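**Piltdale robotics club takes its grippers to the laundry**

June 15, 2023

The student robotics club in Piltdale has picked laundry for its summer project. Members are using hand-held grippers to record how people sort, bundle and load small pieces of clothing, and they plan to train a robot arm on the results before the regional student meet in August.

The club has 18 members this year, up from 9 last year. Most are in high school and a few are in their first year of college. Their adviser, Jinlong Tang, teaches shop and electronics and has run the club for seven years.

"We did blocks and cups before," Tang said. "The kids got good at blocks and cups. Cloth doesn't keep its shape, so every time you pick it up you have a new problem."

The project is called Hao, a name the members voted on. Students work in pairs, and each student takes a turn with a gripper in each hand. The tools open and close like the hand of a robot arm, so a motion made by a student can later be copied by the machine.

Recording takes place in members' homes as well as the club's own room. Shuzhen Jiang, a junior who keeps the recording schedule, said the group wanted real tables and real washers with normal daylight coming in.

The first task on the list is socks. The student picks up socks that have been rolled or bunched and works with them at a table, next to a tray of other rolled pieces. Jiang said bunched socks are harder than they look. A grip on the loose end can pull the whole roll apart, and a grip on the thick part can slip off if the jaws don't close far enough.
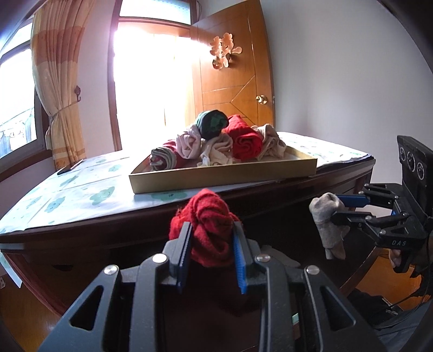
## Moving on to the machine

The second task is the front loader. The student reaches in through the round door with the grippers and handles one piece at a time. Hanyu Peng, a senior, has done more of these runs than anyone else in the club and wrote the instruction sheet the others follow.

Peng said the main trouble is space. Two grippers barely fit through the door together, and the rim gets in the way of the wrists. Thin cloth is another problem. It folds over the finger pads and hides the point where they meet, and on a recording that can make it hard to tell whether the piece is being held.

"Towels are easy, you can grab a towel anywhere," Peng said. "With a thin rag I have to stop and look first."
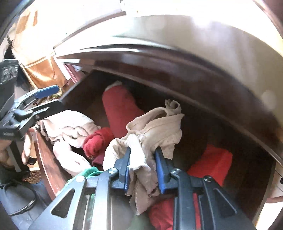 The club throws out any run where a piece is dropped outside the door or where the student uses bare fingers to help. It keeps runs with a missed grab followed by a second try. Tang said those are useful, as a robot will miss too and needs to see what to do next.

So far the group has 28 finished sessions. Each one is checked by a student who did not record it, and notes go into a shared spreadsheet. Yulan Qin, who does most of the checking, said the notes have already changed how the group works — students now pause for a moment before closing the jaws, and the recordings are easier to label.

Training will start when the recording is done. The club has the use of an arm through Clolloro, a local parts company, and will set it up in the shop room over the summer break. The first test will be the sock task only. The washer will come later if there is time before the meet.

Students who want to join for the summer can talk to Tang in the shop room after class. No experience is needed, but new members have to finish a short safety session before they work with the arm.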